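Front walk pavers growing green again, is sealing worth it?

Outdoor Surfaces > Pavers, Brick and Concrete

slowdrain
Posted 15 Feb 2024

Second winter in this house and the front walk has gone green again. North side, big maple, gutters that were designed by an optimist.
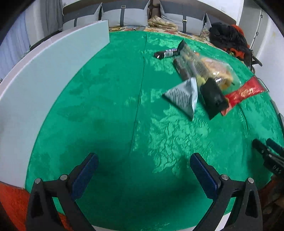
The walk is concrete pavers, gray once, laid by the previous owners with sand in the joints. Last June I rented a pressure washer and spent a whole weekend on it. It looked terrific until Labor Day. By Thanksgiving it was slick enough that the mail carrier started cutting across the lawn, and now there's a path in the lawn too, so I have two walks and neither of them is any good.

A guy from Hosteck came by to quote on something else and told me what I need is a sealer. He quoted me a number I won't repeat in front of decent people. My brother-in-law says sealer makes it slicker. The man at the paint counter says both of them are right, and then he went on break.

So: seal it, or keep washing it forever? I don't care if it looks new. I care about the part where I go down the steps with two bags of groceries and arrive at the bottom upright.

mossy_knoll
Don't seal green pavers. You'd be laminating the salad.

Get the growth dead first, then get it off, then fix the joints, then see if you still want sealer. Most people get to step three and find they've lost interest.

For killing it, I use a plain oxygen bleach cleaner, the powder kind you mix with warm water. Dry day, wet the surface lightly, put it on with a watering can, leave it twenty minutes, scrub with a stiff push broom, rinse. The real stuff in the joints takes a second go.

GritAndBearIt
Second the broom. The pressure washer is probably how you got here. You blew the sand out of the joints, the joints filled up with dirt and maple crud, and moss thinks that's a lovely apartment. You may also have roughed up the face of the pavers if you had the narrow tip on, and then the green has more to hold on to.

How deep are the joints now? Stick a key in.

slowdrain
I had the narrow tip on. It was very satisfying. I wrote my name in it.

Key goes in up to the part with the hardware store's logo. So, deep.

GritAndBearIt
Yeah. That's your problem, or the half of it that isn't a tree.

patio_heretic
Going to disagree with both of the above. I've had a pressure washer on the same pavers every spring for longer than I've had the car and they're fine. Wide fan tip, hold it well back, shallow angle, don't park it on the joints. The tool isn't to blame for people writing their names with it.

And scrubbing a whole front walk by hand is something people recommend on the internet and then don't do.

mossy_knoll
I do it every April. I have the shoulder to prove it.

patio_heretic
That's sort of my point.

ninebark
Has anybody here used the Bugti stuff, the spray-and-leave one? I did my back steps with it in the fall. It does work, but the instructions say to be patient and they mean it. Nothing happened for weeks. I'd given up and was composing a letter. Then it went brown, then it went away mostly by itself in the rain. There's still some by the downspout.

It doesn't make a clean walk, mind you. It makes a walk with dead stuff on it that gradually leaves.

slowdrain
That describes several of my home improvement projects.

Is it okay near plants? I have hostas along one side that are the only thing in the yard doing what I asked.

ninebark
Label says keep it off them. I laid an old shower curtain over mine and did it on a day with no wind. Wet the soil first too. Lost nothing, but hostas are hard to kill in November on account of already being mush. Read the label on whatever you buy, and keep the dog in till it's dry.

tworakes
Whatever you use, please don't put salt or straight vinegar on it like my neighbor. The salt did kill the moss. It also killed the edge of my lawn, and we don't wave anymore.

Curbside_Cal
I did this for a living for a while, so a few things on the sealer question.

Your brother-in-law is right about one kind. The film-forming sealers, the wet look ones, sit on top and can be slippery when there's rain on them. Some people mix in a grit additive to fix that, and it helps, though it wears off where you walk, meaning the place you wanted it. The penetrating kind soaks in and doesn't change the feel underfoot much at all. It doesn't change the look much either, so customers would call me up and ask when I was coming to do it, after I'd done it.

Neither one stops moss. Moss grows on dirt that sits on the sealer. What a penetrating sealer gets you is a surface that dries out faster, and that does slow things down. On a shady north walk under a maple I wouldn't expect miracles.

If it were mine I'd put the money in joint sand and gutters.

slowdrain
Which sand? There were five different bags at the store and all of them had a picture of a happy couple on them.

Curbside_Cal
Polymeric. Has a binder in it, sets up when you mist it. Any of the regular brands. Check the bag for the joint width it's meant for.

The way people wreck it: they sweep it in while the pavers are damp, or leave dust on the face, and then they wet it and get a white haze they'll be looking at till they sell. Everything has to be bone dry. Sweep it in, tamp it or run a plate over it, sweep again, blow the dust off with a leaf blower on low, and then mist. A shower setting, in short passes. Don't flood it. No rain in the forecast for the next day.

You're not doing any of that in February, by the way. Wait till it's warm.

patio_heretic
Polymeric sand under a maple in full shade? It'll never dry properly, it'll go soft in two years and then you get to pick it out with a screwdriver. Regular jointing sand, top it up every spring with a broom. Costs next to nothing and takes as long as a beer.

Curbside_Cal
I've seen it last a lot longer than two years in shade. I've also seen it fail in one, and nearly every time it had been put down wet. But I'm not going to fight you on regular sand. It's fine if the person will really do the top-ups.

patio_heretic
Well, he won't.

slowdrain
I'm right here.

(I won't.)

GritAndBearIt
Before any sand goes in, find out where the water's going. You said gutters. If a downspout dumps next to that walk you can buy every product on the shelf and it'll be green by Halloween. I stuck a length of cheap corrugated pipe on mine and ran it out to the bed. Ugly. Works.

slowdrain
Downspout ends 3 feet from the bottom step, aimed at the walk like it's watering it. I have never once thought about this. I've stepped over the puddle every morning since we moved in.

GritAndBearIt
There you go then.

tworakes
And get someone to take a couple of low limbs off the maple. Doesn't have to be a massacre. Mine got lifted a bit by the Vakoser crew and the north side gets some afternoon light now, and it dries out by dinnertime. $81 a limb sounded silly until I added up what I'd been spending on jugs of cleaner.

ninebark
For the steps in the meantime: grit strips. The Ellance ones have held on my back steps through this winter so far. They look like something from a public pool, but I've stopped holding the rail with both hands. They won't stick to green though, so you'll have to scrub those spots at least, and it needs to be above freezing or the adhesive won't take.

mossy_knoll
I'll allow a small brush for that. Steps only.

slowdrain
Okay. What I've got so far: pipe on the downspout this weekend. Scrub the steps the first mild day and put strips down. Moss killer of some kind in spring, hostas under a tarp. Ask about the maple. Sand when it's warm and dry, kind to be argued about later. No sealer.

Total is coming in at a small fraction of the Hosteck quote, and I get to keep my brother-in-law from being completely right, so I'm pleased.

patio_heretic
And the pressure washer?

slowdrain
Wide tip. Held well back. Maybe just my initials.

Curbside_Cal
If you do wash it, do it before the sand and give it a few dry days after. 20 minutes with a blower won't dry those joints, whatever it looks like on top.

mossy_knoll
Post again in the fall and tell us what color it is.

slowdrain
Will do. Off to buy a pipe.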